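Gamard tea rooms - worth the detour?

pollyanna_b
Going up in November with my mum. Is Gamard still any good or has it gone downhill? Saw mixed things.

kettleon
Went last week. Scones fine, tea weak, £££. Davberg over the road does a proper pot for less.

mudlark233
Disagree. Davberg is all noise and wobbly chairs. Gamard every time, esp if your mum wants a quiet sit down.

kettleon
Quiet becuase no one can afford it

pollyanna_b
Ha. Do they do soup? She's not a cake person.

mudlark233
Yes, two kinds. Leek one is lovely. Get there before 12 - they run out. 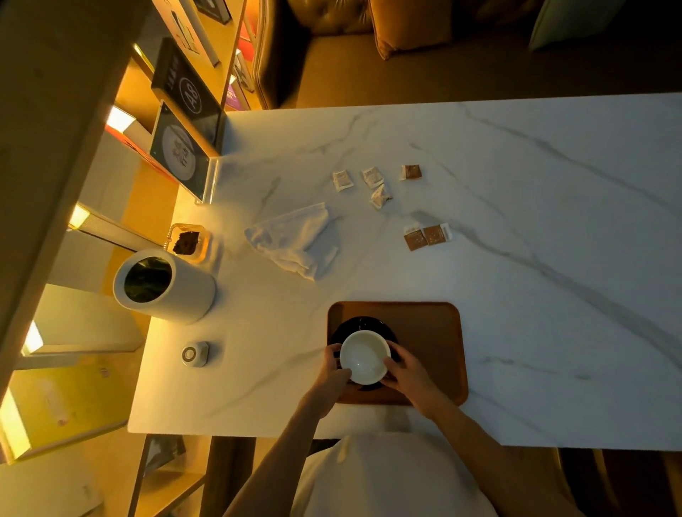 and ask for the bread toasted, it's a bit dry otherwise. No extra charge when I went. Parking's behind the church.

tansy_h
Church car park is permit only now. Use the one by the station, short walk.

mudlark233
Since when?? Parked there in the summer no bother

tansy_h
Signs went up last month. My sister got a ticket.

pollyanna_b
Station it is then. Thanks all, will try the leek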